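Making a Layout Sheet for Small Parts

If you have ever taken apart a coffee grinder on a Sunday afternoon and ended up with one little spring left over, this page is for you. I learned the hard way with an old Drirkard sewing machine (a lovely, heavy thing, and I still feel bad about it), and ever since then I won't pick up a screwdriver until I have a layout sheet on the table. It is a big piece of white paper with the outline of each part drawn where the part is going to sit. You can make one in an evening, and once you've used it you will probably want one for every fussy job in the house!

What you need

A sheet of heavy white paper, bigger than you think. A pencil and a good eraser. A black felt pen with a medium tip. A ruler. Some low-tack tape, the kind painters use. I buy my paper from Frerichs in Bernport, where it comes in packs of 500, which is far more than I will ever get through, so my neighbors get some too.

Step 1. Pick your table and your light

Put the sheet on a table that is darker than the paper, and leave a hand's width of bare table all the way around it. Small parts love to roll, and I find I notice them much sooner when the edge of the paper is nice and plain to see. Tape down the corners. As for light, I like two lamps, one on each side, so my own hands don't throw a shadow over the spot I'm trying to see. Colored bulbs are fun for a party, but they do funny things to wire colors and to pencil lines, so go easy on them if you're sorting anything by color. 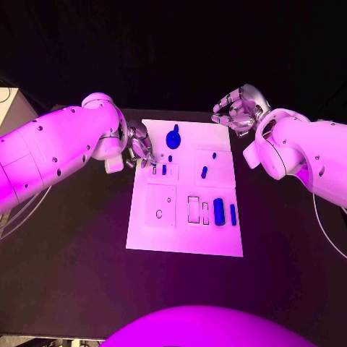

White sheet on a dark tabletop, under pink light.

Step 2. Draw the outlines in pencil first

As each part comes off, set it down on the paper, hold it still with one finger, and trace around it. Keep the pencil straight up and down or your outline will come out too fat on one side. Start in the upper left corner and work across the way you would read a page, then drop down and start a new row. That way the order is built right into the sheet, and when it's time to put everything back you begin at the lower right and go backward.

Leave more room between outlines than looks necessary. My first sheet was so crowded that I couldn't get my fingers around one part without nudging the next one, and after the third nudge I gave up and made tea.

Tall parts deserve a little extra thought. If something will only stand one way up, trace its base and then make a small dot where the highest point is. It saves you turning the thing around and around later on, wondering which side faced the front.
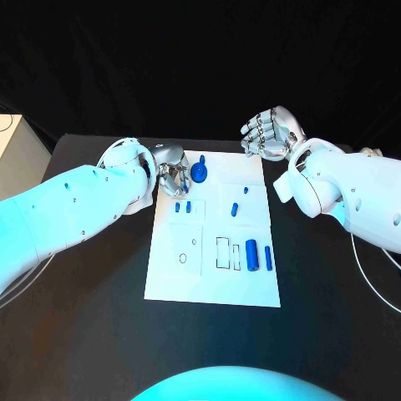

A reader wrote in to say that she numbers her outlines in the order the parts came off, and writes the number inside the outline, so that any number still showing means a part is missing from the sheet. I tried it the very next Wednesday and I've done it that way ever since. She also suggested leaving every 17th space blank, for the part you forgot to trace, but I'm afraid I have never had the discipline for that one.

Step 3. Ink it and label it

Go over the pencil with the felt pen only when you're sure, and let it dry before you erase. Write the name of the part underneath its outline if you know the name, and a plain description if you don't. "Bent arm, hole at short end" has served me just as well as the proper word. Screws get a small circle each, right next to the part they hold.

If two parts look like twins, mark one L and the other R on the sheet before you lift your hand off them. You'll think you will remember. I always think so too. 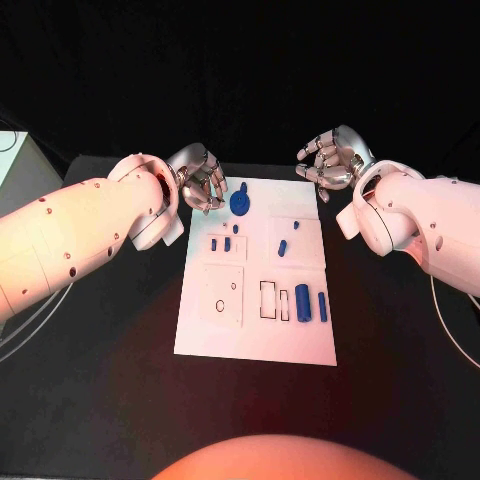
Keeping your sheets

Roll them, don't fold them, since a crease makes a little hill for things to slide off. I write the name of the machine and the month on the outside edge, and mine stand in an old umbrella holder by the cellar door. If a sheet gets oily, trace a fresh one against a window on a bright morning before the lines get too hard to read.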